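Grasp-point labels from hand-held demonstrations: first results

The garment group at Bedcombe has finished its first pass on the Kukurgate set, which covers picking a single item of clothing out of a basket and laying it on a flat board. Demonstrations are recorded with a pair of hand-held grippers, one per hand. The set holds 2,106 episodes. Areti Sotiropoulos ran the recording; Prodromos Galanis wrote the labeling code, Curkex.

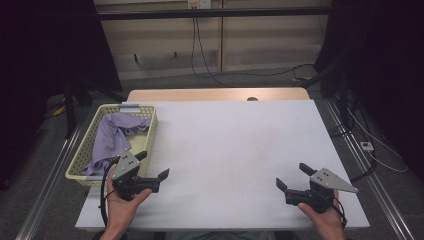 Both grippers open at the near side of the board, garment in the basket.

Curkex marks the moment each gripper closes and assigns the contact to a garment region: hem, cuff, waistband, seam or plain panel. Gripper views are used for the region label and the head view only for timing. An earlier version took both from the head view and confused cuffs with folded panel cloth too often to be useful.

A check set of 200 episodes was labeled by hand. Curkex disagreed with the hand label in 105 of the first closures under the old scheme. Counts for the new scheme will go in the June issue, once the second labeler is done. Most of the remaining disputes involve gathered or ribbed cloth lying close together – the jaws often hold one while the other fills the view.

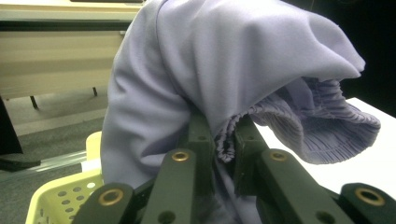

Gripper view during a grasp, with ruched fabric at the clamp and a ribbed cuff to its right.

Policy training on the new labels has started on the Bakalis node with 2 seeds. The region list may gain a separate class for elastic. Comments on that should go to Areti before the label format is frozen.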